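Washing lab beakers by hand -- how do you keep the markings on?

Kitchen and Small Workshop Forum > Glassware and Measuring

Started by lekby_soap
Wednesday, 7:51 pm

I make small batches of liquid soap and room spray and measure everything in glass beakers. I have four of the 250 ml size with white printed lines. Two of them are about a year old and the printing is wearing off. On the worst one the 50 is gone completely and the 100 is going.

I wash them in the dishwasher on the normal program. Is that what does it, or did I buy bad ones?

Chunhua

herkoneck_tad
Wednesday, 8:14 pm

It's the dishwasher. The detergent is strongly alkaline and it eats at the white print. I ran a school prep room for a long time and we lost the numbers on a whole shelf of beakers after somebody switched us to a cheaper powder. After that everything was done in the sink with a soft brush.

Tadeusz

MBenes
Wednesday, 8:22 pm

Disagree. I have run mine through the machine for years, top rack, and the print is fine. Fired enamel print holds up. The cheap ones are just painted and baked at low heat, and those go no matter how you wash them. Scratch at a line with your fingernail. If it lifts, it's paint.

lekby_soap
Wednesday, 8:40 pm

Just tried it. On the old ones a bit of white comes off under the nail. On the newer pair nothing moves. So they are different, even though I ordered them from the same listing.

herkoneck_tad
Wednesday, 8:47 pm

Fine, but even fired print goes dull in a machine. It takes longer, that's all. And the glass goes cloudy too if your water is soft. I'd still do them by hand.

eugeniusz_s
Thursday morning here

One thing before anyone spends money. The lines on a beaker are not accurate anyway. They are usually good to 5 percent, sometimes worse. If you are doing soap you should be weighing. I put the beaker on a scale, zero it and pour. My scale cost less than a decent cylinder and I stopped caring whether the print stays on.

MBenes

He's right about the scale for the lye and oils. For room spray it hardly matters. She can pour to a line.

lekby_soap

I do weigh the lye and the oils. The beakers are for water and alcohol, where I want to pour quickly and see the level. I'd like to be able to read them.
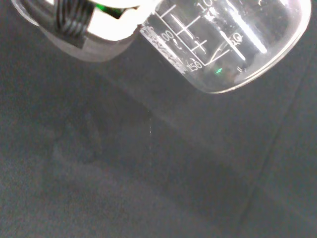

What's the best way to read the level in a beaker with white printing when the liquid is clear?

Set it on a level counter, get your eye down to the height of the line and read the bottom of the curve in the liquid. White print shows up best with something dark behind it, so I keep a piece of black card by the sink.

damian_u

Black card works. I use a dark baking tray. On my white countertop I could never find the lines at all.

On the washing, I'm with Tadeusz. Warm water, plain dish soap, bottle brush for the inside and a soft sponge for the outside. No green scouring pad on the print, ever. Rinse and stand them upside down on a towel. It takes me over 4 minutes for the lot, and I'm slow.

eugeniusz_s

Upside down on a rack is better than a towel. A towel leaves lint, and they sit in their own steam.

damian_u

I've got no room for a rack. The towel is fine if it's an old one.

MBenes

For the two that are already wearing off, you can re-mark them. Weigh in 50 g of water at room temperature, mark the level with a glass paint pen, then do 100 and so on up. Bake it the way the pen maker says. Keep those two for the sink only.

lekby_soap

OK, I have a paint pen from another project. I'll do the two old ones on the weekend and keep all of them out of the dishwasher for now. Marek, what temperature did you bake yours at?

MBenes

Mine said 300 F, into a cold oven, and left in there until it cooled down again. Go by what's on yours though, they differ.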